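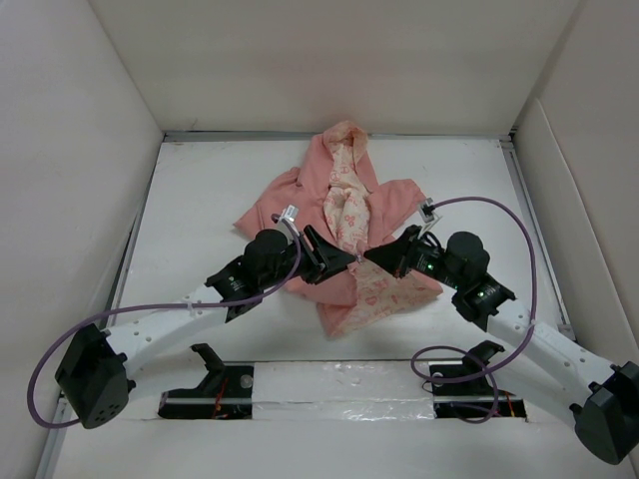
## Folding a kid's windbreaker with a hood: in or out?

**mavis_p** — 2024-08-21

I have a pile of kids' jackets to fold for a shelf, most of them thin, slippery ones like the pink one with the printed lining. If I fold the hood down first, I get a lump at the top and the stack leans. If I leave the hood out, it hangs off the shelf. What do you all do?

**saulius_s**

Hood goes in last. Lay the jacket open, zip it, sleeves across the back, bottom up to the collar, then tuck everything into the hood. It makes its own pouch.

**drawerfull**

Disagree with the pouch. It stretches the hood seam, and you end up with a shelf of balls. I fold flat:

1. Pull the lining straight inside the jacket first. A twisted lining is half the lump.
2. Straighten the sleeves from the shoulder and follow the cuff seam with your fingers, so the end isn't bunched up inside. 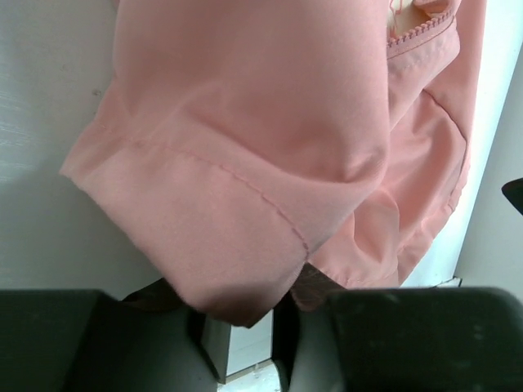 3. Close the zipper all the way and turn the jacket face down.
4. Fold the hood onto the back, then the sides and sleeves over it.
5. Fold in half from the bottom.

**saulius_s**

I've done the pouch for 4 years and never had a seam go. Flat ones slide off each other in this kind of fabric.

**mavis_p**

Tried both tonight. Flat looks better, but Saulius is right about the sliding. The third one went on the floor.

**norkell_fan**

Stand them on edge in a bin — no stack, no sliding. Mine is 30 cm deep and holds the whole row.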